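Dromis hand-held gripper kit – my check-over before we say yes

I've had the Dromis on loan from Pimgate and I'm going through it the same way I went through the Erum last March. Same list, same boxes, and my comments under each one. Sorry if they ramble a bit!

1. Case and contents
OK. Everything on the packing slip was in there, plus a spare set of rivets in a little bag. The foam is already tearing round the handle slot, so go easy when you lift it out.

2. Finger links and rivets
OK. I opened and closed it 200 times with nothing in it and then went over every rivet head with a fingernail. No lifting, no burrs. The Erum had a wobbly one by this point, so I'm rather pleased.

3. Pinch points
COMMENT. The links do close up on each other and they will nip you. I got the side of my thumb twice. Keep your other hand well away from the joints, and I'd like a warning sticker on it before it goes out to anyone new.

4. Handle and trigger
OK, mostly. Comfy for me, but the trigger is a long reach if you've got small hands. The strap only adjusts to 2 positions and I wanted one in between.

5. Cable and plug
OK. No nicks, and the strain relief is snug. Clip the cable to your sleeve or it drags things off the table.

6. Light packaging
PASS. I love this bit – mixed snacks in a tray, all slippery film and crimped ends, and you pick them out one by one. Watch for a neighbour lying across the jaw, like the pale blue pouch over the crab roe noodle snack (蟹黄面仔). Let go and come in from the other side if that happens. 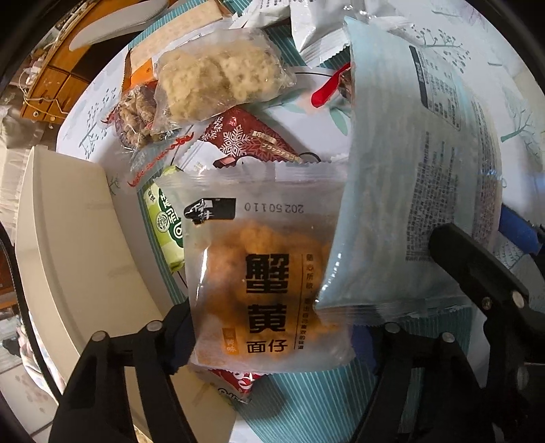

7. Heavier items
NOT DONE. The Khan test weights haven't turned up. The leaflet says 200 grams per finger and I'm not signing that off on a leaflet.

8. Cleaning
COMMENT. Crumbs get in behind the rivets. A dry paintbrush shifts them, no sprays please.

9. Paperwork
FAIL for now. The manual is missing 2 pages, the ones on storage and returns. I've asked Pimgate to send them over with the invoice.

Result: hold until 7 and 9 are sorted, sticker to go on in the meantime.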